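Buying a Robot for a Kitchen That Doesn't Exist Yet

Skirnum has nine people, two rented rooms and a plan to put a mobile arm in an ordinary home kitchen by August. What it doesn't have is the arm. I spent a long and very cheerful afternoon in May 2021 with the person who runs its equipment budget, and I came away with four pages of notes and a strong urge to redo my own spreadsheets.

My first question was how you decide what to buy when the market changes every few months. The answer came fast. "We start with the room. Everyone wants to start with the arm, me included, I love looking at arms! But if you don't know how far it is from the sink to the stove, you can't say how much reach to pay for."

So the team builds kitchens on a computer first. They have 265 layouts now, from tiny galley kitchens to big open ones with islands, and each candidate machine gets driven through them before a quote is even requested. The software is called Urier, and it began as a side project that one engineer kept going at lunch. "It's the best money we ever didn't spend," she told me. "I think the whole thing cost us one good graphics card and a lot of sandwiches."

I asked what a simulated kitchen tells you about a budget, and this was where she really got going. Shiny surfaces, for one. A glossy cabinet door throws back the lights, and a cheap depth sensor can get badly confused by that. "We had a sensor on the list that looked like a bargain. Then we worked out what we'd spend on a second one to cover for it, plus the mounting, plus somebody's time to make the two agree. The expensive one was cheaper. I was so pleased I printed the page out."
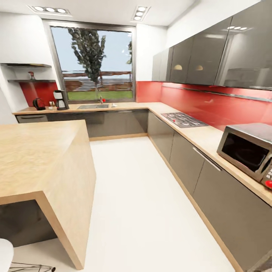

Floor space comes next. A base that turns on the spot costs more than one that steers like a car, and for a long time the team argued over whether it was worth the difference. They settled it by running both bases past an island and along the counters, over and over, and writing down how often each had to back up. The turning base won easily. It also added a line to the budget, and she moved money out of travel to pay for it. "No one was traveling anyway," she said.

The short list came down to two suppliers, Flemik and Cârstea. Flemik sells a complete package, base and arm together, with one support contract. Cârstea sells the arm alone and leaves you to sort out the rest, though its people answer emails at remarkable speed. I wondered if the single package wasn't the obvious choice for a small team.

"It's tempting. But look at year two." She turned her laptop around and scrolled to a row marked in yellow. Spare gripper pads, a replacement battery, calibration, shipping both ways if something needs repair. For the package, that row came to $3,000. For the separate arm it was $1,640, and most repairs could be done in-house. "I'd never have had that row three years ago. I used to put down the purchase price and a bit for cables – and then cry in the spring."

They're leaning toward Cârstea, with a rental period first. She is a big believer in renting. A month with the real machine shows you the noise, the weight, how long it takes to charge and whether it fits through your door. (Theirs is narrow. She has measured it twice.)

What about people who are just starting out, with no simulator and no engineers to write one? She thought about it for a while. "Tape on the floor. Mark out your counters, get a cardboard box the size of the base and push it around. You'll learn a lot in an hour, and it's fun! Then write to the suppliers and ask for the price of everything that wears out. If they can't send you that list, wait before you sign anything."

She also keeps a tenth of every equipment budget unassigned, and she defends it fiercely. Last year it went on a better emergency stop and a new desk for the charging station. This year she has her eye on a second gripper, a softer one for cups and glasses. The quote arrived while I was packing up my things, and she opened it before I'd found my coat.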